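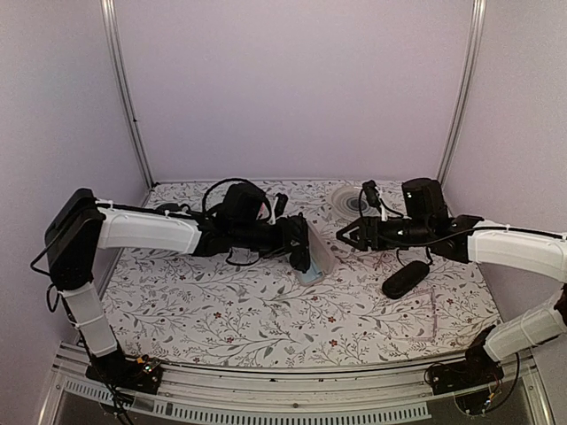 周四早上七点二十，我又站在那个路口等公交，等到第三辆才挤上去。挤上去之后脸贴着门玻璃，旁边一位大哥的双肩包顶着我的腰，我就想，今天晚上回去一定要把停车这件事写出来，憋了快一个月了。

事情要从四月说起。我们这一片（就是河东边那几条老街，从菜市场到小学那一段）开始搞路内停车收费改造。以前是怎么收的呢，以前基本等于不收。白天有个穿马甲的阿姨会走过来，给你撕一张小票，五块钱随便停；下午四点以后阿姨下班，整条街就变成谁来得早算谁的。四月开始，路边立起了一排灰色的小桩子，地上重新画了线，每个车位编了号，收费换成了一家叫 Rultance 的公司来做，要下载他们的应用，要绑车牌，要绑付款方式，停进去自动计时，开走自动扣钱。

听起来挺好的对吧！我一开始也觉得挺好的。我这个人对掏钱停车没有什么意见，真的，占了公家的路，给点钱，天经地义。而且以前那个乱法我也受够了，有一回我买菜回来，前后各被一辆车贴死，中间的缝连手掌都塞不进去，我在车里坐了四十分钟，把一整袋小番茄吃完了。

所以刚画线那几天我还跟邻居说，这下总算有规矩了。

然后第一张账单就来了。

先说价格。白天头一个小时免费改成了头十五分钟免费，之后按半小时算，到了晚上八点以后有一个夜间价。居民可以办月卡，月卡一个月 300 块。300 块贵不贵呢，各人有各人的算法，我自己觉得在这个地段不算离谱，小区里面的地面车位转租出来都比这个高。问题在于月卡有数量限制，整个片区只放 383 张，而我们这几条街上的住户有多少辆车，你晚上十点出来走一圈就心里有数了。放号那天是早上九点，我八点五十五就坐在马桶上（对不起，但确实是在马桶上）拿着手机刷新，九点整点进去，转圈，转圈，再转圈，九点零四分，告诉我本期名额已满，请留意下期。

下期是什么时候？没有写。

打客服电话，客服非常客气，说下期时间以公告为准。我问公告发在哪里，她说发在应用里。我问应用里哪个位置，她让我稍等，然后放了一段钢琴曲给我听，再回来的时候说已经帮我记录了。

没有月卡就只能按次交。我算了一下，按我平时的作息，晚上六点半到家，早上七点半出门，周末基本不动车，一个月下来差不多要八百多。如果周末也老老实实停在路边，那就奔着一千去了。我那辆车是二手的，买的时候也就两万出头，照这样停两年，够再买一辆给它作伴。

我就开始琢磨别的办法。

第一个办法是停远一点。过了河往北走，有一片还没有画线的路，就在旧粮库的外墙边上，晚上黑灯瞎火的，但是不要钱。我停了五天。走回家要十七分钟，第一天我觉得这是锻炼，第二天我觉得这是锻炼，第三天下雨，我觉得这不是锻炼。第四天晚上去的时候已经没位置了，原来大家的脑子都是一样长的，整条街的人都想到了粮库。那堵墙下面停得满满当当，有人还把车头扎进了绿化带里。第五天我凌晨才找到地方，走回来的路上踩到一只癞蛤蟆，我叫得比它响。

第二个办法是租车位。小区门口贴着一张纸条，转租地下车位，每月六百五。打电话过去，对方说已经租出去了，忘了撕。又看到另一张，Gorkonholm 那个商场的地下停车场在推包月，夜间卡，晚六点到早八点，每月 330。这个价格我一看就心动了，比路边月卡只多三十块，还有顶棚，还不晒，鸟屎问题也一并解决（我们街上那几棵香樟，懂的都懂）。

我兴冲冲就去办了。办卡的窗口在负二层，要从超市那边的电梯下去，穿过一整排娃娃机。窗口的小姑娘人很好，给我讲得很细：夜间卡不固定车位，八点前必须开走，超过八点按临停价算，从八点开始重新计费。我问那周末呢，她说周末一样。也就是说，周六早上我得爬起来，在八点以前把车从地下开出来，开到哪里去呢？开到路边，路边要收钱。或者继续停在地下，地下也要收钱，还更贵。

我站在窗口前面想了好一会儿，后面排队的人都开始叹气了。

最后还是办了一个月试试。试的结果，头一个周六我七点五十二分冲下楼，穿着拖鞋，头发像被人揉过的毛线，赶在八点前刷卡出了闸。出来之后在外面转了半个小时，没有地方停，最后索性开去了城南吃早饭。那家的豆腐脑不错，咸的，放很多香菜。可是我不能每个周六都去城南吃豆腐脑吧！

第三个办法就是这阵子正在执行的：工作日不开车了。

说起来惭愧，我已经好几年没有在早高峰坐过公交，印象里公交还是那种可以抢到一个后排靠窗位置、打一会儿瞌睡的东西。现在完全不是。我要坐的那一路，从我家门口到公司，地图上写三十八分钟，我第一天花了一小时零六分。主要的时间都耗在等上面。站牌上有一块电子屏，写着下一班还有两分钟，过了五分钟，还是写着两分钟，然后它突然跳成了十一分钟。中间那辆车去哪儿了？没有人知道，站台上七八个人一起抬头看着那块屏幕，表情都差不多。

后来我学乖了，七点十分之前到站台，就能赶上一辆比较空的。比较空的意思是可以站稳，手里的包子也可以吃完。七点二十以后就是另外一个世界。周四这天我就是出门前非要找那把蓝色的伞，晚了十分钟，所以才有了开头那一幕。伞最后也没找着，当天也没下雨。

不过坐公交也有坐公交的好处，我得公平一点。首先是便宜，一天来回四块钱，刷卡还打折。其次是我终于看清楚了路上有些什么店，开车的时候眼睛只盯着前车屁股，坐公交才发现文化宫旁边新开了一家修表的，门脸窄得像一本书竖在那里，里面总坐着同一个客人。再有就是肩膀好像松了一点。以前开车堵在高架下面，我会不自觉地耸着肩，到了公司脖子是硬的。

当然，腰又开始酸了。总得有个地方酸。

我还去参加了一次意见会。街道办在小学的阶梯教室里开的，晚上七点，主题写得很长，大意就是听听居民对停车改造有什么想法。我去得早，坐在第四排，那个折叠椅子是给小学生坐的，我坐下去膝盖快碰到下巴。来的人比我想的多得多，后来过道里也站满了。

台上有一位讲了改造的道理，说这一片的路内车位以前周转率太低，有的车一停就是两三个星期，落叶都积成了毯子，来看病的、接孩子的、买东西的全都停不进来，只好违停，违停就堵，公交也走不动。说老实话，这些我是同意的。我们楼下以前真的有一辆银灰色的面包车，停了一整个冬天，轮胎都瘪了，有猫在底下生了一窝。收费之后第二天它就消失了，猫倒是还在，搬到了配电箱旁边。

然后大家开始提问，场面就热闹了。有位开小卖部的大姐说，她的货车一天要来三趟，每趟卸货二十分钟，刚刚好超过免费的十五分钟，等于一天白白多交三次钱。能不能改成二十分钟或者半小时？台上说会研究。有个戴眼镜的男的说他父母住这里，他周末来看老人，待一下午就得交几十块，这算不算对孝顺收费，底下一片掌声。还有一位老先生，他没有车，他是来支持收费的，说人行道上终于没有车了，他可以推着轮椅带老伴出去走走，以前每走二十米就得下到马路上绕一圈。他说完教室里安静了一小会儿。

我后来老想起他说的话。我们这些开车的人在那里吵三百块还是八百块，吵得脸红脖子粗，人行道的事我一次都没想过，而且要说起来，我以前也压过半个轮子上去的，还不止一次。

轮到我发言的时候我有点紧张，本来准备了五条，拿着话筒只讲出来两条。一条是月卡名额怎么定的，能不能公布一下，下一期到底什么时候放，能不能不靠手速，按住址和有没有自己的车位来排队。另一条是应用。这个应用我得专门骂几句。

Rultance 的这个应用，注册要填十一项，其中车辆颜色是必填，但是选项里面没有绿色。我的车是绿色的。我最后选了“其他”，选了其他之后它弹出来一个框让我上传车辆照片，上传之后显示审核中，审核了三天。这三天里我每次停车它都不认识我，把我当成无主车辆，然后往我的挡风玻璃上——不是，往我的手机上——发欠费短信。三天攒了四条。我申诉，申诉通过了两条，另外两条说证据不足。什么叫证据不足？车是我的，车牌是我的，照片就在他们手里！

还有计时。有一次我开走了，它没有停表，我在公司上了一整天班，下班打开一看，还在计费，金额已经滚到了五十几。打电话，又是那段钢琴曲。我现在听到那段钢琴曲右眼皮就会跳。钱后来是退了，隔了六个工作日，退回来的时候还给我发了一张五元优惠券表示歉意，有效期三天，仅限机场店使用。我们市没有机场。

台上的人把我说的都记下来了，散会的时候还让我留了电话。到现在没有人打过，但是上周应用更新，颜色里多了一个绿色。我不敢说这是我的功劳，也许全市不止我一辆绿车。反正我截了图，发给我妈看了。

我妈对这件事的态度是：卖掉。她说你一个礼拜开两次，保险要钱，保养要钱，现在停着也要钱，你图什么。她说的都对，我把账拉出来一看，保险一年要 2,000 块，这还是没出过险的价，加上保养、油钱、洗车，再加上今年新添的停车费，平均到每一次出门，比打车还贵。我要是理智一点，当场就该挂到网上去。

可是我舍不得。这车陪我搬过三次家，后备厢里现在还有第二次搬家时漏下来的一个锅盖（锅早就没了）。有一年冬天我半夜发烧，自己开去医院，路上一个人都没有，暖风吹着脚，心里居然很踏实。这种话跟我妈说没用，她会说打车也有暖风。

所以目前的折中是这样的：工作日公交，车就放在商场地下，用那张夜间卡混着用。我研究出来一个路线，周五晚上停进去，周六早上如果要出门就顺势开走，不出门就认栽交一天的临停，一个月认栽两次以内都还划算。公司那边有个同事推荐我试试 Danari，是一个共享车位的平台，白天上班的人把自家车位挂出来给别人停，按小时算。我看了一下，我们附近挂出来的车位有四个，其中一个备注写着“仅限微型车，进出需要本人在场指挥”，还有一个备注写着“邻居脾气不好”。先收藏着吧。

自行车我也考虑过。从家到公司骑车大概 40 分钟，中间有一座桥，桥上没有自行车道，只有一条画得若有若无的线，大货车从旁边过的时候整个人会往里一晃。早几年听说那座桥要加宽，两边各加一条慢行道，效果图都贴在桥头了，图上还有人放风筝。效果图现在还在，晒得发白，风筝已经看不见了。如果哪天那条道真修出来，我可能就真的不需要车了。你看，绕来绕去，我不开车的前提是有别的路可以走，而别的路现在还是一张褪了色的纸。

再说回公交。我给公交公司写了一封信，通过他们网站上的留言框，限五百字，我删了三遍才塞进去。主要讲了两件事，一是早上七点到八点之间能不能多加两班，现在街边停车收费了，好多人跟我一样把车放下了，站台上的人肉眼可见地多了，车次还是原来的车次。二是那块电子屏，要么修准，要么关掉，别给人假的希望。三天后收到了回复，开头是“尊敬的乘客您好”，中间说线路班次会根据客流情况进行调整，结尾是“祝您出行愉快”。我把它读给隔壁工位听，她说她也收到过一模一样的，她投诉的是空调。

不过呢，昨天早上我好像真的看到连着来了两辆，间隔不到三分钟，后面那辆几乎是空的。可能是巧合，可能是前面那辆晚点了，后面那辆追上来了，这在公交上很常见。我还是坐了后面那辆，有座位，靠窗，太阳正好照进来，我打了一会儿瞌睡，坐过了一站。

往回走的那一站路上开了一家面包店，叫 Hailu，门口排着队，我也跟着排了，买了一个红豆的和一个咸奶酪的。咸奶酪的好吃，红豆的太甜。到公司迟到了六分钟，跟主管说是公交的问题。

月卡第二期的公告终于出来了，还是早上九点放号，名额没有写。居民群里已经有人在教怎么提前把应用的缓存清掉，据说这样转圈转得快一些，也有人说要用流量别用家里的网。我两个手机都充好电了，还借了我爸的旧平板。抢没抢到，下回来报告。要是有哪位邻居看到这里，又正好有闲置车位，价格好说，给我留言就行，我的车很小，绿色的，不漏油。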